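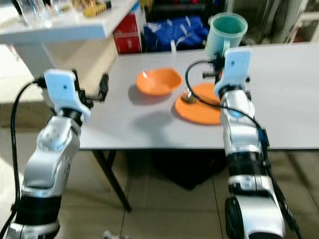 Figure 3. Orange bowl, orange plate and teal mug on a light gray table.

3 Loading and Starting the Dishwasher

This section applies to the Reltotwood Cumska countertop and under-counter models. Complete the installation steps in Section 2 before running a load. Document revision: 2018-07-16.

3.1 Before the first load

1. Open the door fully and remove the packing strips from both racks.
2. Take the detergent scoop and the salt funnel out of the cutlery basket.
3. Turn the lower spray arm by hand. It should make a complete turn without touching the rack.
4. Fill the salt reservoir as described in 3.2. Skip this step if the supply water is already softened.
5. Fill the rinse aid dispenser to the MAX line.
6. Run the Rinse program once with the racks empty.

Note: A small amount of water may be left in the sump from factory testing. It does not need to be drained.

3.2 Filling the salt reservoir

1. Remove the lower rack.
2. Unscrew the reservoir cap counterclockwise.
3. On first use only, fill the reservoir with water.
4. Insert the funnel and add dishwasher salt until the reservoir is full. Some water will overflow into the tub.
5. Clean the thread and the seal of the cap, then screw it on firmly.
6. Start a program right away to flush spilled salt out of the tub.

CAUTION: Never put detergent in the salt reservoir. Detergent destroys the softener, and this damage is not covered by the warranty.

Use coarse salt sold for dishwashers. Table salt contains additives that clog the softener. The salt indicator may stay lit for several cycles after a refill while the salt dissolves.

3.3 Checking that tableware is suitable

Look for a dishwasher mark on the underside of each item. If there is no mark, ask the manufacturer of the item or wash it by hand.

Suitable: glazed stoneware, porcelain, tempered glass, stainless steel, and plastics marked as heat resistant.

Not suitable: wood, cast iron, pewter, lead crystal, items with glued handles, and plastics without a heat rating.

Aluminum and silver may discolor. Decoration applied over the glaze can fade over time, and strong colors usually show this first. Keep silver and stainless steel apart in the cutlery basket – contact between the two can leave permanent spots.

3.4 Preparing items

1. Scrape off bones, seeds, labels and large food scraps.
2. Empty all cups and mugs.
3. Soak pans with burned-on residue. Rinse off any hand dishwashing liquid before loading, as it will cause foaming in the tub.

Pre-rinsing under the tap is not required for normal soil. If a partial load will stand overnight, run the Rinse program with no detergent.

3.5 Lower rack

1. Place plates upright between the tines with the eating surface facing the center.
2. Leave one empty slot between deep plates.
3. Place pots and mixing bowls face down along the sides.
4. Put flat trays at the left edge, never in front of the detergent dispenser.
5. Turn the spray arm by hand again to confirm that it is clear.

To make room for large pans, press the two gray catches and fold the rear tines flat. The front tines on the countertop model are fixed.

3.6 Upper rack

1. Load mugs, glasses and small bowls upside down and at a slight angle so that water drains from the base.
2. Hook stemware over the rubber supports.
3. Place serving spoons and spatulas flat across the rack.
4. Keep lightweight plastics under heavier items or secure them with the clip bar. A cup that turns over during the wash will fill with dirty water.

The upper rack can be set to two heights. Lift it evenly with both hands until the side levers click. To lower it, hold the rack, press both levers, and let it down slowly. Both sides must be at the same height. Always adjust the rack before loading it.

3.7 Cutlery basket

Load forks and spoons with the handles down and mix the types so that they do not nest. Load knives with the handles up.

WARNING: Sharp points facing up can cause injury. Long knives must lie flat in the upper rack with the blade turned inward.

3.8 Detergent

1. Press the latch to open the dispenser.
2. Add 15 g of powder for normal soil or 24 g for heavy soil. If tablets are used, place one tablet flat in the compartment.
3. Close the lid until it clicks.

The dispenser must be dry when it is filled. Damp powder cakes and may not wash out completely. Do not use tablets with the Quick program, which can end before the tablet has dissolved.

3.9 Starting a program

1. Open the water supply valve.
2. Press Power. The display shows the last program used.
3. Turn the dial to the required program.
4. Select options, if needed. Half Load and Extra Dry cannot be combined.
5. Press Start and close the door within 3 seconds. If the door is closed later, the program is held and Start must be pressed again.

To delay the start, press Delay until the required number of hours is shown. The maximum is 24 hours.

The Quick program on the under-counter model takes 82 minutes with a cold water connection. A hot water connection shortens this time – see the program table in Section 4.

3.10 Unloading

1. Wait 15 minutes after the end signal. Dishes are hot and more likely to chip right after the cycle.
2. Empty the lower rack first so that drops from the upper rack do not fall on dry dishes.
3. Check the filter and remove any food scraps.
4. Close the water supply valve if the appliance will not be used for several days.

CAUTION: Steam may escape when the door is opened during or just after a program. Stand to one side, and keep children away from the open door.

If white film remains on glasses, check the salt level and the water hardness setting. If water drops remain on the dishes, raise the rinse aid setting by one step. For all other faults, see Section 6 or contact the Korkbridge service center.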